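第3章 取り付けと初期設定

この章では、Lumura 棚下ライトを吊戸棚の底面に取り付け、電源を入れ、操作ユニット Skutgate に登録するところまでを扱います。開梱と同梱品の確認がまだの方は第2章へお戻りください。すでに箱を捨ててしまった方は、回収日の前に小袋入りの両面テープが残っていないか見てきてください。緩衝材と同じ白で、毎月のようにお問い合わせをいただきます。

3-1 取り付けの前に

用意するもの
・ライト本体(長さ64センチ)
・取り付けレール
・両面テープ(小袋入り)
・固定ねじと樹脂スペーサー
・ACアダプター
・Skutgate 操作ユニット
・プラスドライバー、メジャー、鉛筆、乾いた布(お客様でご用意ください)

電動ドライバーは使わないでください。付属のねじは短く、レールの樹脂は電動工具と張り合うようにはできていません。割れたレールは補修部品としてお求めいただけますが、色は白だけです。

取り付けられる場所
吊戸棚の底面が平らで、レールの長さよりひと回り広いことが条件です。底面に段差や補強の桟がある場合は、付属のスペーサーで高さをそろえます。桟をのこぎりで落とす方法も検討しましたが、賃貸住宅にお住まいの方のために、検討だけにとどめました。

取り付けられない場所
・ガスこんろの真上
・換気扇の吹き出し口の前
・水栓のしぶきが直接かかる位置
・浴室(ご希望の声は多いのですが、棚下ライトという名前のとおりの製品です)

注意 食器洗い乾燥機の蒸気口の近くに付けると、カバーの内側が曇ることがあります。曇りは保証の対象になりません。

3-2 位置を決める

手元を照らす明かりは、奥に付けるか手前に付けるかで見え方がまるで変わります。奥に付けると壁がきれいに明るくなり、まな板の上には自分の影が落ちます。手前に付けると影は減りますが、食卓に座った人の目に光源が入ります。ご家庭での力関係に応じてお選びください。

1. メジャーで棚底面の幅を測り、中央に鉛筆で印を付けます。
2. レールを印に合わせ、手で押さえたまま一歩下がって見ます。腕の長さが足りない場合は、どなたかに押さえてもらってください。
3. 扉を全部開け閉めし、レールに当たらないことを確かめます。
4. 電源コードがコンセントまで届くことを確かめます。この手順を飛ばした方は、3-5で戻ってくることになります。
5. 決まったら、レールの両端に沿って線を引きます。 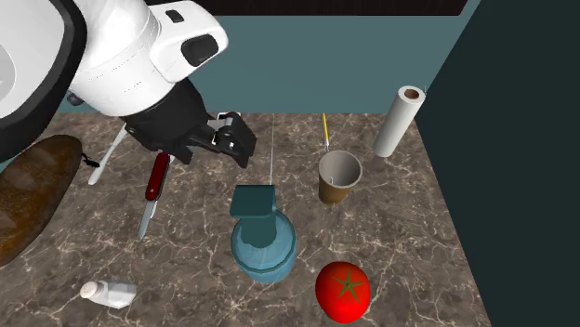 夜の明るさは、昼間に見ても分かりません。できれば日が落ちてから、天井の照明を消した状態で一度仮点灯してください。アダプターをつないで本体を棚の下に手でかざすだけで十分です。昼の間に完璧な位置を決め、夜になって鍋の中だけが暗いことに気づくのは、開発時に私たちが三軒の台所で実際に経験した手順です。

天板が石や光沢のある素材の場合は、光源の粒が映り込むことがあります。気になるときは同梱の拡散シートを本体カバーの内側に差し込んでください。明るさは少し落ちますが、食事の支度中に光の点々を数えずに済みます。ステンレスの天板ではシートを入れても筋状の反射が残ります。本体を奥へずらすと目立たなくなります。

3-3 レールを固定する

固定方法は両面テープとねじの二通りです。両方使ってもかまいません。どちらも使わず、磁石で何とかしようとするのはおやめください。

テープで固定する場合

1. 棚の底面を乾いた布で拭きます。油が残っているときは、中性洗剤を薄めた水で拭き、水拭きをしてから完全に乾かします。「見えない場所だから汚れていない」と考えがちな部分ですが、湯気はすべてそこへ向かって昇っています。
2. テープの片面をレールに貼り、指で端から端まで押さえます。
3. もう片面のはく離紙をはがし、引いた線に合わせて一度で貼ります。貼り直すと粘着力が落ちます。
4. レール全体を強く押さえます。
5. 72時間そのまま置きます。

重要 72時間より前に本体を掛けないでください。仕上がりを早く見たいお気持ちはよく分かりますし、その日の晩は付いているように見えます。落ちるのはたいてい翌朝の味噌汁の上です。

ねじで固定する場合

1. レールの穴の位置に、鉛筆で印を付けます。
2. 棚板の厚みを確かめます。ねじの先が棚の中に出る場合は、樹脂スペーサーを挟んでください。
3. きりで浅く下穴を開けます。
4. ねじを手で回し、レールが動かなくなったところで止めます。そこから先の「念のためもう半回転」は不要です。

注意 賃貸住宅では、穴を開ける前に契約書をご確認ください。本書を管理会社に見せても許可の代わりにはなりません。

3-4 本体を掛ける

1. 本体の矢印を手前に向けます。矢印は銀色の面に銀色で刷られており、デザイン担当が最後まで譲りませんでした。斜めから光を当てると見えます。
2. 奥側の爪をレールに掛けます。
3. 手前側を上に押し、カチッと音がするまではめます。
4. 左右に軽く揺すり、外れないことを確かめます。

音がしない場合は、前後が逆です。音はしたのに傾いている場合も、だいたい前後が逆です。力を入れれば逆向きでも半分ほどはまってしまう構造については、次の改良の際に見直す予定です。 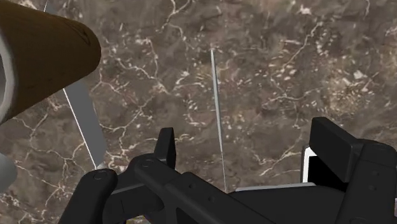

外すときは、手前側の両端にあるつまみを同時に内側へ押します。片方ずつ押すと、押していないほうが律儀に本体を支え続けます。濡れた手で作業しないでください。

3-5 電源をつなぐ

1. ACアダプターのプラグを本体右端の差し込み口に入れます。
2. コードをレール裏の溝に通します。余ったコードは付属のクリップで棚板の裏に留めます。
3. アダプターをコンセントに差します。
4. 本体が弱い白で点灯します。

点灯しない場合は、次を確認してください。
・コンセントに別の器具を差して使えるか
・プラグが奥まで入っているか
・壁のスイッチと連動したコンセントではないか

最後の項目は古い台所でよく見られます。換気扇のスイッチを入れるとライトがつくという状態は、故障ではなく間取りの個性です。別のコンセントをお使いください。

警告 コードを束ねたまま使わないでください。熱がこもり、被覆を傷めるおそれがあります。延長コードを使う場合は、流しの縁やこんろの周辺を通さないでください。アダプターを水で洗わないでください。

Workneh 製の旧型アダプターをお持ちの方へ
プラグの形が同じなので差さりますが、電圧が違います。差さることと使えることの間には、それなりの距離があります。旧型には灰色のラベルが貼ってあります。引き出しの奥から出てきたアダプターは、ラベルを読むまで信用しないでください。

3-6 Skutgate に登録する

Skutgate は、明るさと色味、消灯タイマーを操作する手のひら大のユニットです。壁に貼っても、置いたままでも使えます。スマートフォンは要りません。アプリもありませんし、会員登録もお誕生月のお知らせもありません。

1. Skutgate の裏ぶたを開け、電池の絶縁シートを引き抜きます。
2. 本体の電源を入れ直します。
3. 本体が点滅している間に、Skutgate の中央ボタンを長押しします。
4. 点滅が止まり、ライトが一度暗くなってから明るくなれば完了です。

点滅は14秒で終わります。電源を入れてからユニットを探し始めると、まず間に合いません。先に手に持ってください。間に合わなかったときは、電源を入れ直せば何度でもやり直せます。回数の記録は残りませんので、気兼ねは不要です。

複数の本体を登録する場合
一台の Skutgate に登録できる本体は3台までです。登録は一台ずつ行い、ほかの本体の電源は抜いておいてください。まとめて済ませようとすると、どの本体も自分が呼ばれたと思って返事をします。

ボタンの働き
中央 点灯/消灯
上下 明るさ
左右 色味(左で電球色、右で昼白色)
中央の二度押し 消灯タイマー

色味の好みはご家族で分かれます。最後に押した人の設定が記憶されますので、運用のルールはご家庭でお決めください。

3-7 光の向きを調整する

本体カバーの両端にはダイヤルがあり、光を奥寄りから手前寄りまで傾けられます。出荷時は真下を向いています。

1. 作業する場所に、ふだん使うまな板を置きます。
2. いつもの姿勢で立ちます。背筋を伸ばすのは別の機会にしてください。
3. 左右のダイヤルを同じ目盛りに合わせ、手の影が薄くなる角度を探します。
4. 壁側の隅まで光が届いているかを確かめます。届かない場合は、一目盛りだけ奥へ傾けます。
5. 食卓や居間の側から見て、まぶしくないかを確かめます。

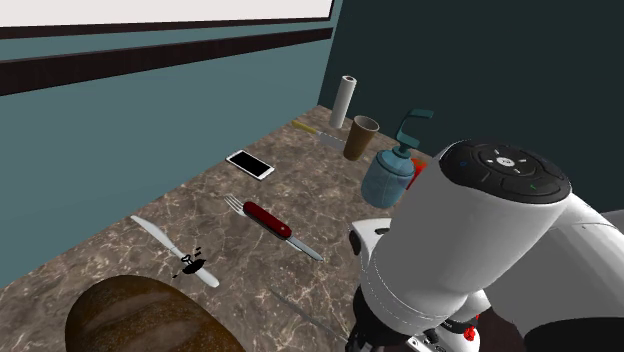

画像:Steltico 製品資料室(CG)

左右の目盛りがそろっていないと、光の帯が斜めになります。壁のタイルが曲がって見えたら、左官職人さんに電話をする前にダイヤルを見てください。

背の高い方と低い方が交代で使う台所では、全員にちょうどよい角度は見つかりません。長く立つほうの方に合わせ、もう一方の方には明るさを譲るという折り合いが、試験に協力いただいたご家庭では多かったようです。

3-8 消灯タイマーの設定

出荷時、タイマーは切ってあります。

1. 点灯中に中央ボタンを二度押します。
2. 本体が一度またたきます。
3. 上ボタンを押すたびに、消灯までの時間が「短い」「普通」「長い」の順に切り替わります。またたきの回数で見分けてください。
4. 中央ボタンを押して決定します。

タイマーが働くと、ライトはゆっくり暗くなります。揚げ物の最中に暗くなり始めたときは、どのボタンでもよいので一度押してください。時間が最初から数え直されます。衣のついた指で押しても動作しますが、ボタンのすき間の掃除は3-9の手順が長くなるだけです。

3-9 初回のお手入れ

取り付けの作業が終わったら、指紋とテープの粉を拭き取っておきます。

1. 電源プラグを抜きます。
2. カバーを乾いた柔らかい布で拭きます。
3. Skutgate のすき間は、水で湿らせて固く絞った綿棒でなぞります。

シンナー、ベンジン、研磨剤入りの洗剤、メラミンスポンジは使わないでください。カバーが白く曇ります。拡散シートを入れたのと似た見た目になりますが、こちらは抜き取れません。

3-10 うまくいかないとき

ライトがときどき勝手に点灯する
お隣も Lumura をお使いの可能性があります。3-6の手順で登録をやり直してください。

端だけが暗い
拡散シートが片側に寄っています。カバーを外して差し直します。

レールが浮いてきた
テープをはがし、底面を拭いてから新しいテープで貼り直します。待ち時間も最初からです。ねじの併用をおすすめします。

小さな音がする
明るさを最小にしたとき、ごくかすかに鳴ることがあります。一段明るくすると止まります。止まらない場合は、冷蔵庫のほうもお確かめください。

以上で直らない場合は、本体裏面の製造番号を控えて、Steltico の修理受付までご連絡ください。番号は本体を外さないと読めない位置にあります。外し方は3-4の後半に記載しています。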